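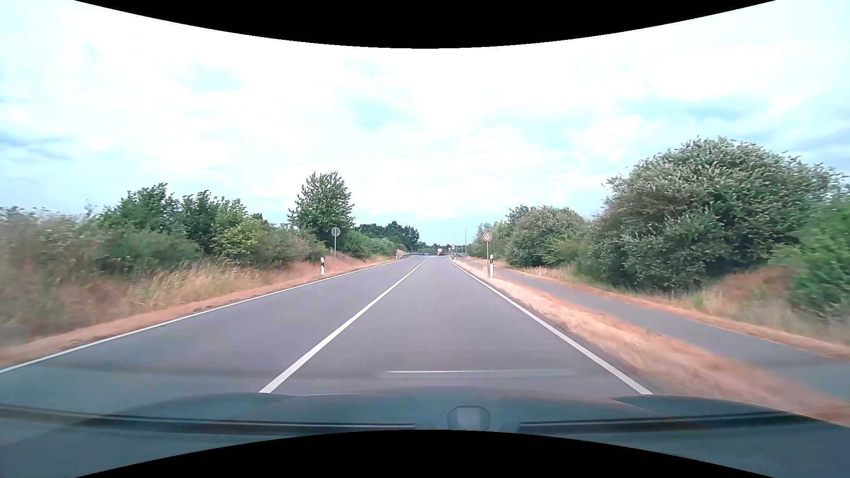
Dokgate mural under the rail bridge: touch it up or let it fade?

Last updated: March

Soo-ah Hong
Hi all! I finally got over to Gorkley to see the Dokgate wall (my sister has been after me for two years) and I loved it, but oh, the blues are going. Radura painted it for the neighborhood and I'd gladly chip in to have it freshened up. A new coat would run $2,000, I'm told. 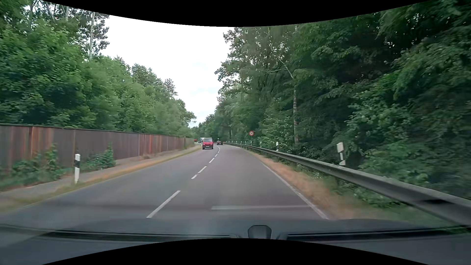 Re: touch it up or let it fade?

Tanvir Jayawardena
So glad you made it over there! I have to disagree, though, and I say it fondly. Street work is supposed to weather. I've been fond of that wall since the week it went up, and the faded heron is my favorite part now.

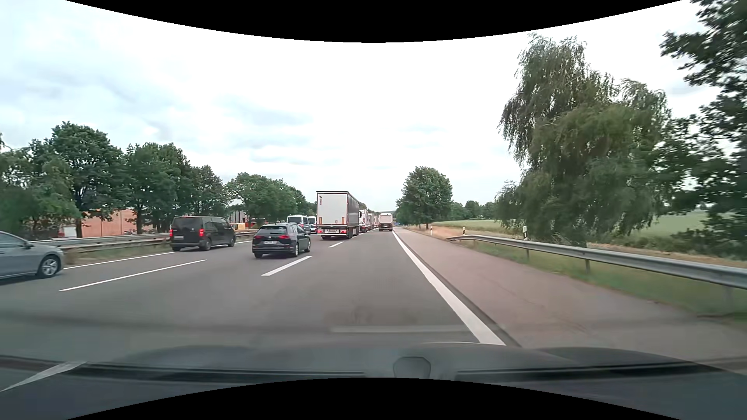

If somebody else repaints it, what you've got is a copy of a Radura, and I'd sooner see a brand new piece by Byun or one of the younger painters.

Nazma Seneviratne
But would it be somebody else? Radura came back and redid the Gorkley library wall personally, so why not ask first? Put me down for $200 if the answer is yes.
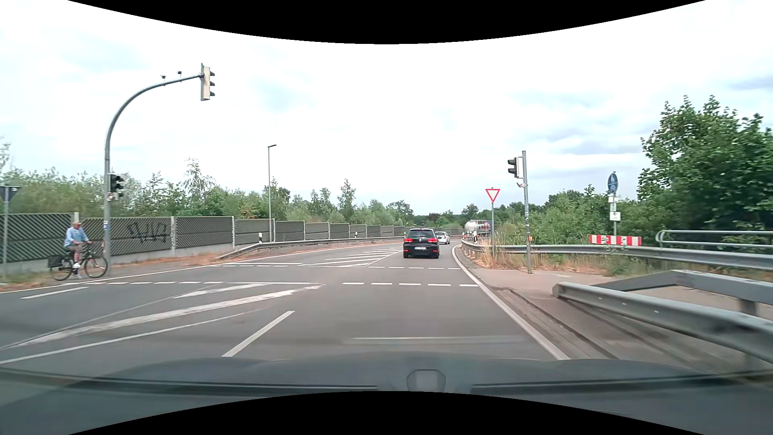 Dinesh Nanayakkara: I'm with Tanvir on this one, sorry Nazma. The library wall lost all its lovely drips.

Soo-ah Hong
Well, I'll write to Radura tonight and post whatever comes back.

Related threads
Best paste-ups in Gorkley
Byun print release
Sealing brick before painting

This site uses cookies. Accept / Manage settings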